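What the Glue Remembers

Wooden furniture moves. A solid oak top 500 millimetres wide will grow and shrink across the grain as the air in the room changes, and it will do so for as long as it exists. The finish slows this down. It doesn't stop it. Most of the repair work that comes into the Cedwood workshop in Kilstead is, in one way or another, the result of someone having tried to stop it.

Aranka Oláh has run the bench side of Cedwood for long enough to sort the damage by type before the piece is off the van. Splits that start at the end of a board and run inwards mean the board was held at both edges. A gap along a glue line means the joint was starved of glue or badly planed. A top that has cupped, with the edges higher than the middle, has usually been varnished on the upper face and left bare underneath, so that one side takes up moisture faster than the other.

"People bring it in and say the wood has gone wrong," she says. "The wood has done what it does. I look for the screw."

The screw is nearly always there. A tabletop needs to be fixed down to its frame, and the quick way is to drive screws straight up through the rails. In a narrow top the movement is small enough to be absorbed. In a wide one the screws hold the edges where they were on the day of assembly, and when the heating comes on and the boards shrink, something has to give. The traditional answers are old and cheap: wooden buttons that sit in a groove and slide, slotted brackets, or a plain oversize hole with a washer. Each holds the top down and lets it travel sideways.

Gion Mayrhofer, who trained as a joiner and now does most of Cedwood's structural repairs, keeps a dining table at the back of the shop that has been taken apart 6 times. It came from a house in Cleltano and belonged to a family who had it mended by a different person on each occasion. Every repair is still legible. There are two kinds of filler in the main split, a steel plate let into the underside, a row of dowels that miss the joint they were meant to strengthen, and a layer of modern resin over a layer of hide glue.

That last item is the one that costs time. Hide glue is made from animal skins, is applied hot and can be softened again with heat and moisture. A chair put together with it can be knocked apart, cleaned and reassembled without losing any wood. Most resins can't be undone in this way. Once resin has soaked into the surface of a joint, fresh hide glue will not bond to it, and the only remedy is to cut back to clean timber. Cut back enough times and the joint no longer fits. Mayrhofer then has to glue in a new piece, recut the tenon, and match the grain as closely as the stock allows.

White wood glue, the sort sold for household use, falls between the two. It is strong and easy to work with, and it creeps. Under a steady load, such as the back legs of a chair whose owner leans, the joint can shift slowly without ever breaking. Oláh measures for this with a pair of sticks held together across the diagonals of the seat frame. If the two diagonals differ, she takes the frame apart.

Humidity is the other half of the job. The workshop is kept as steady as an old brick building permits, and incoming pieces stand for several weeks before anyone cuts them. Jolene Brunton, who handles the bookings, has the task of explaining this to customers. The usual objection is that the table is needed back. Her usual reply is that a split closed in July with tight clamps will open again by winter, a little to one side of the first. Better to let the boards settle, measure the gap at its widest, and fit a tapered strip of the same timber with the grain running the same way.

Timber for those strips comes off a rack along the north wall. Kwame Laryea maintains the rack and the ledger that goes with it, which lists 233 boards and offcuts by species, thickness and where they came from. Old wood is preferred for old furniture, mainly on grounds of colour. Beech is the commonest, then oak, then a small quantity of walnut recovered from a Marchetti sideboard that was beyond saving. Laryea marks the end grain of each piece with the direction of the rings, as a quarter-sawn strip set into a flat-sawn board will move at a different rate and break the new joint.

Prices start at 200 pounds for a single split with no old resin in it. Refinishing is charged separately, and Fiifi Adjei, who does it, will advise against it in most cases. A worn surface can generally be cleaned and waxed. Stripping takes off the colour that age has given the timber, and no stain puts it back evenly. Where a full refinish is unavoidable he coats both faces with the same number of layers, underside included, and leaves the piece standing on edge between coats so that air can reach both sides.

Owners who want to check a table at home can do so with a torch. Look at the underside, along the rails. Buttons or slotted brackets are a good sign, and should be able to shift slightly when pushed. Screws through tight holes can be backed out one at a time and the holes widened across the grain with a round file.

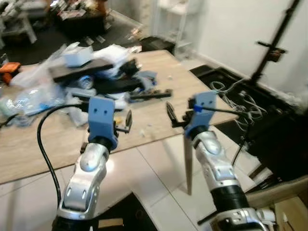
The centre screw on each end rail can be left as it is, so that the top moves equally to either side. Refit the others with washers, tighten until the washer just grips, and check them again once the heating has been on for a month.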